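Back from the memorial

July 10, 2026

Quick one, bus in a bit. Went to Jondbridge this morning for the flood anniversary. 11 years. They read all 27 names, slowly, and the bell at the mill went after each one. Bigger crowd than last year, whole families from Vokcombe too.

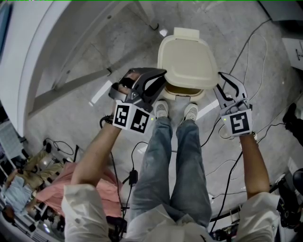

Rain held off till the last hymn. Mayor kept it short -- thank goodness. Odair Queiroz laid the wreath, his hands shaking a bit. No word on the new wall, promised back in Febuary. I did ask. Got a shrug.

Still think the names should go on the bridge itself, not on a plaque behind the library where you need directions to find it. Wrote to the council twice. Two letters, no answer. Anyway. Flowers are still there if you want to walk down tonight, and teh candles. 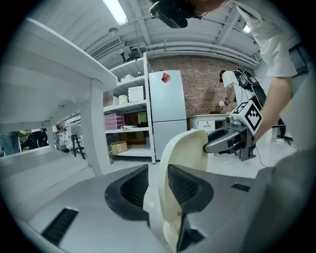
Jummai Afolabi wrote in to say the plaque was the families' choice, most of them anyway, and that I should of asked them first. Fair. Will call her tomorrow.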